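November, second entry

Repeated the seam pull on the Trasgate thread, because I don't believe the first numbers. Yen-ting got a clean break at the stitch line every time, which would be lovely if true. My guess is the clamps were biting the fabric and the thread never carried the load by itself.

Ran 3 samples at the slow speed. 2 tore in the fabric, next to the clamp. The last one went at the seam, but only after slipping, so I'm not counting it. So much for "every time".

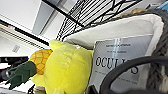 The supplier sheet says 2,000 rub cycles with no visible wear. On what fabric? Against what? The sheet doesn't say, and Serena's email to Rernier came back with the same sheet attached. Our own rub test stopped at 100 because the felt pad came unglued – second time now, same corner.

Oi-ling thinks the humidity in the back room explains the spread. Maybe. Cotton thread I could see, but this is polyester and I'd want a reading from the room before blaming the weather.

To do: rubber faces on the clamps, new glue for the pad, mark slip lines on the samples in pencil before loading. Ask Ya-wen Chien which spool she cut from – the label on the bag and the one in the log don't match. Not changing the pattern sheet until that's sorted out.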